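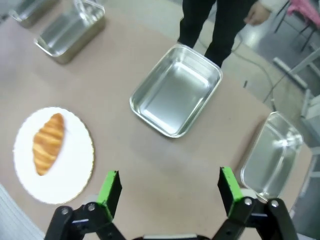
Serving Pastry from Steel Trays: Layout of a Small Self-Service Table

Hospitality Operations, second-year project report
Sunday, September 6, 2020

1. Purpose

The project looked at how a small breakfast table should be set when guests take their own croissant and plate. Our host was the Letari guest house, which has 27 rooms and one serving table. The manager wanted less crowding at the table and fewer crumbs on the floor near it.

2. Equipment

We worked with stainless steel trays of different depths and round paper plates. Flat trays were meant for croissants and rolls. Deeper ones were meant for wrapped butter and jam. The trays came from Hendriks and the plates from Clurkonlow, at 8 cents each in packs of 200.

3. Method

We tried two layouts over one week in January. In layout A the trays stood in a straight row along the back edge, with plates at the right. In layout B the trays were spread over the table and plates were at the left, where guests walk in. We watched 109 guests in total and wrote down where each one stopped and whether they had to reach across another tray.

4. Results

Layout A looked tidier but made a line. Guests passed all the food before they found a plate, then turned back. Layout B had less turning back. Reaching across was still a problem with the deep trays -- people leaned over the flat ones to see inside.

Croissants shed most of their flakes when moved from tray to plate. A short distance between the two helped more than the type of tongs.

5. Recommendations

Put plates first. Keep the croissant tray next to them and turn it slightly toward the guest. Move deep trays to the front edge. We did not test a second table, and the week was a quiet one, so the layout should be tried again in high season.

Related reports
- Paper or china? Plate costs at the Letari guest house
- Washing and stacking steel trays
- Sesent bakery: morning delivery times

Contact the department office | Copyright 2020 | Back to top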